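# Segmentar "verter con embudo": ¿dónde cortáis la subtarea?

**vkmcintyre** · 2020-08-19

Buenas, a ver si alguien se ha pegado con esto antes que yo. 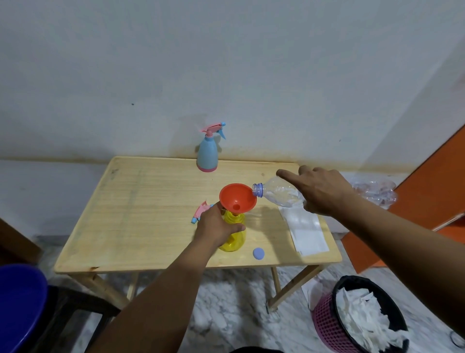

Estoy entrenando el detector de fases para Gruluneo (el planificador que llevamos en Estuvside) y me vuelve loco la frontera entre "alinear" y "verter". Tengo 100 episodios etiquetados a mano y el modelo me clava el agarre, pero el inicio del vertido me lo adelanta casi 20 fotogramas. Empieza a decir "verter" en cuanto la botella se inclina un poco, aunque la boca siga lejos del embudo. ¿Umbral de ángulo? ¿Distancia boca-embudo? ¡Acepto de todo!

---

**ginette_w**

El ángulo solo no te va a servir, ya te lo digo. Con botellas transparentes la pose estimada baila muchísimo, sobre todo cuando la mano tapa medio cuerpo. Yo usaría la distancia entre el cuello y el embudo, y el ángulo como segunda condición.

---

**kirsty.h**

Pues yo no estoy de acuerdo con Ginette :) La distancia depende de detectar bien el cuello, y si la botella es transparente estás en las mismas. En Caron pasamos de la geometría y metimos una ventana temporal de 6 fotogramas con histéresis. Feo, sí, pero dejó de parpadear.

---

**ginette_w**

La histéresis te quita el parpadeo, pero el adelanto que cuenta Vernon se queda igual. Son problemas distintos.

---

**vkmcintyre**

Toda la razón, parpadeo casi no tengo. Lo mío es sesgo puro. Mirando las etiquetas, sospecho que parte es culpa mía: unas las corté cuando empieza la inclinación y otras cuando el cuello llega al embudo...

---

**melaniep**

Entonces deja el modelo quieto y arregla las etiquetas primero. Que 2 personas anoten los mismos episodios y compara; si ellas no coinciden, el detector tampoco va a acertar. Y anota también la mano izquierda, que la que sujeta el recipiente suele cerrarse antes del vertido y es una pista buenísima.

---

**kirsty.h**

Lo de la mano que sujeta me lo apunto. ¿La metes como clase aparte o como atributo?

---

**melaniep**

Atributo por mano. Con clases combinadas se me disparaban las etiquetas raras.

---

**vkmcintyre**

Vale, reetiqueto con el corte en "cuello dentro del borde del embudo" y pruebo lo de Mélanie. La distancia de Ginette la dejo como señal extra. Subo las curvas cuando termine el entrenamiento.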